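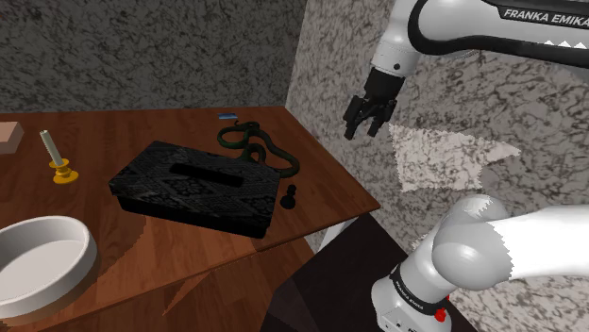 Do I tell the manager my kid wants to stop playing center forward?

Posted by Junaid Lashari in Youth and Amateur Soccer

My son is 13 and plays for Retstead, which if you don't know it is a smallish club with one decent field and one that slopes toward the parking lot. He's been the number nine since he was 10, mostly because he was taller than everybody else and could get his head on things. Fine, it worked, he scored a lot.

Now everybody else has grown and he hasn't scored since December. He's still working hard, he still holds the ball up pretty well with his back to goal, but the other parents have started doing the groan. You know the groan. He came home after the Proltmont game (lost 3-1, he missed one from really close) and told me he wants to play in midfield and would I please talk to the coach for him.

I can't tell if he really wants to be a midfielder or if he wants to be somewhere that people aren't waiting for him to score. I played left back, badly, for two years, so I'm no use on the actual soccer part of this. The coach is a nice guy but he does like things his way, and we have a cup game against Ondrejka coming up that he's very wound up about. I don't want to be the parent who phones about positions. I also don't want my kid to quit.

Has anyone been through this with a striker? Do you wait it out, do you say something, does the kid have to say it himself?

Seraina Aigner

I coached girls and boys at this age for a long time and I had this conversation probably every season, so let me give you the view from the other side of the phone.

First, have him say it. At 13 he can do it, even if it's one sentence at the end of practice. "Coach, could I try midfield sometime?" is plenty. When a parent calls me about a position I'm listening for what the parent wants, and I can't help it. When a kid walks up with his bag on his shoulder and mumbles it at me, I'm going to find him 10 minutes in there, almost every time. If he's really dreading it, offer to stand by the car while he goes over. Practice the sentence at home if he's shy. Mine used to rehearse in the shower.

Second, don't ask before the cup game! If your coach is wound up about Ondrejka he won't hear anything else until it's over. The practice after is a good moment, win or lose.

As for whether he means it, watch what he does when he's playing for fun. If he drops back to get the ball and turns and looks for passes, he may well be a midfielder who happened to be tall. I had one boy who was a miserable striker for me, and I mean a whole spring without a goal, and the whole time he was the one setting up everybody else's. I moved him back far too late because I was stubborn and I liked having a big kid up front. He was lovely in midfield. He also went back to striker two years later and did fine, so nothing you decide this season is permanent.

The other thing is the goals. From what you describe he's holding the ball up, working, getting into spots where he can miss from really close. Kids who are hiding don't miss from there, they're out by the corner flag. I would tell him that, once, and then leave it alone. Please don't count for him. I knew a dad who kept a notebook of shots and it did nobody any good, least of all the dad.

And the groaning parents, well — stand at the other end of the field. I did it when my own daughter played and I enjoyed the games about 100 times more.

stondatier_gk

just buy him new cleats lol. worked for me, scored twice the first game. then nothing till the summer but still

left_peg_larry

I mostly agree with Seraina but I'd go a bit easier on the calling thing. A quick email to the coach that says "he's a little down about not scoring, just so you know" isn't asking for a position. I sent one like that and the coach was glad to get it, he'd thought my kid was tired. He ended up playing him just behind the striker for the second half of games, so he got some of both.

Also ask if the club does any small-sided stuff. Our place ran five-a-side in the off season, no fixed positions, and everybody scored because you can't help it. My son came back a different player, or at least a more cheerful one.

Good luck with Ondrejka. They're big and they kick.

Junaid Lashari

Thank you all, this helped a lot. I watched him in the yard with his cousins last night and he did spend most of it passing, so maybe Seraina's onto something. He's agreed to ask the coach himself after the cup game on the condition that I stay in the car with the window up. Cleats are under negotiation.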